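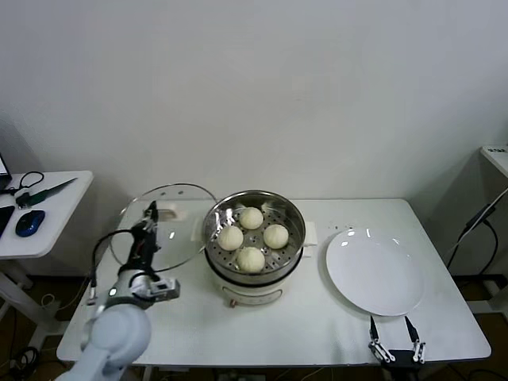 4.2 Appliance use and morning meals

Households in Hivton and Grasunbridge were asked which cooking appliances they owned and which of these they had used for a morning meal in the past week. Of the 354 households that returned the first form, 298 also completed the meal diary, and the results in this section are for that smaller group unless noted. The diary was kept for 10 days in October.

Ownership and use did not match well. Toaster ovens were owned widely in both towns but appeared in few diaries. Electric steamers were less common, yet the homes that had one tended to use it often. In Hivton, steamers were used mainly for buns, eggs and leftover rice. In Grasunbridge they were used mostly for vegetables at the evening meal, and their share of morning cooking was small.

We counted as a steamer any appliance sold for that purpose with its own heating base. The type shown in Figure 1, with a round steel basket and a separate glass lid, falls within this definition. Bamboo baskets set over a pan of water were coded as stovetop cooking, even where the household called them steamers. This choice lowers the count for older households in Hivton, and we return to it in Section 5.

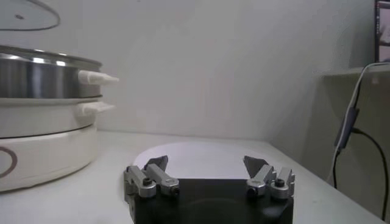
Batch size was recorded as the number of portions cooked at one time. Households of 3 or more people often cooked a second batch, and the diary entries suggest that this, more than cooking time, was what people disliked about small appliances. Several wrote that the first batch had gone cold before the second was ready. Others ate in turns and did not see it as a problem.

Store-bought frozen buns made up most of the steamed items in both towns. Homemade dough was recorded mainly at weekends. The Haruna survey found a similar pattern but did not separate fresh from chilled products, so the two sets of results can be compared only in a general way. The Erkora diary form, which we adapted for this study, has the same limit.

Diary entries with no appliance listed were kept in the data and coded as cold meals when the food was cereal, fruit or bread. The remaining blank entries were left out of the totals for appliance use.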